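Checklist for checking a company social media account before a campaign, with our comments
Sunday, November 13, 2022
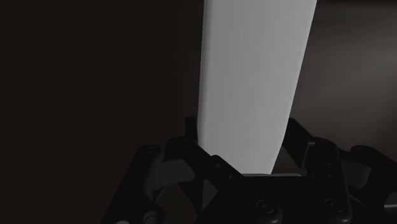 We use this list at Jellard each time we take over the accounts of a client. The last full check was made for Budlow, a shop for garden furniture, and the comments come from that check. It was done by Anil Pillai and me.

Access and passwords

1. Two-step login is switched on for every account.
Comment: OK on two accounts. On the third one the codes were still going to the phone of a person who left the company in August. Changed the same day.

2. The list of administrators is up to date.
Comment: Not OK. There were 19 people with some kind of access, and the client could name only a few of them. Please ask for this list in writing and not by telephone.

3. Recovery e-mail belongs to the company.
Comment: OK.

4. Connected apps are reviewed.
Comment: An old scheduling tool called Kemppainen still had the right to publish. We removed it. After removing, check that the planned posts did not disappear together with it. Ours did, and Anil had to enter 18 posts again by hand.

Profile

5. The link in the bio opens the right page, also on a phone.
Comment: It opened the winter sale of last year. Corrected.

6. Opening hours and address are the same everywhere.
Comment: Sunday hours were different on one profile. Waiting for answer from the client.

Content and comments

7. Contest posts have rules and an end date.
Comment: One contest had no end date and people are still entering it. We advised to close it with a polite comment and to choose the winner.

8. Paid partnerships are marked.
Comment: OK in all posts we opened. We did not open the stories, they were not saved.

9. Blocked words filter is set.
Comment: The filter was blocking the word "cushion". We do not know why. Removed.

Advertising

10. Daily limit is set and agreed.
Comment: The limit is 300 dollars, agreed by e-mail.

11. Payment card is valid until the end of the campaign.
Comment: Not checked, the client will look at it.

Open points: 6 and 11. The next account on the list is Enuvmont, same form.

Checked by: Sointu Kauppinen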